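Clearing out after the holidays

Well, the tree is down, the needles are (mostly) out of the rug, and I've reached my favorite part of January, when I go through every cupboard in the kitchen and pretend I'm a tidy person. I got as far as the baking shelf and then stopped to make shortbread, so take any advice from me with a grain of salt.

The shortbread was Venla Manninen's recipe, the one she brought to the Purnedgate cookie swap. Lots of you have written asking for it! It's butter, sugar, flour and a pinch of salt, baked low until the edges just turn color. I gave mine 20 minutes and they could have used a little longer. Venla chills the dough overnight, I never have the patience, and hers are better. Full recipe is in the next issue, once she's checked my handwriting.

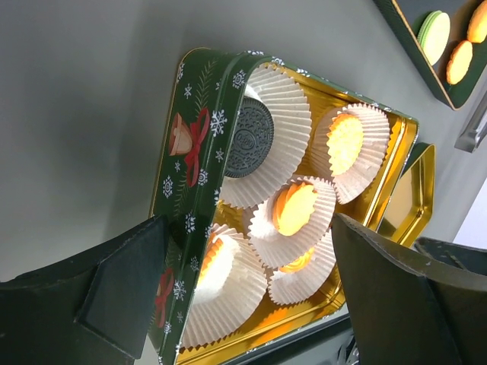
Snowflakes, red bows and a gold lining: a holiday tin.

If you have tins you don't want, please don't toss them. Nuria Belay is collecting them for the June bake sale, any size, lids if you've got them. Drop them at her porch on Preda Street or bring them along to the next swap. She'd also love ribbon, parchment paper and those little paper cups that candy comes in.

And I still have somebody's blue oven mitt. Come and get it, there may be shortbread left!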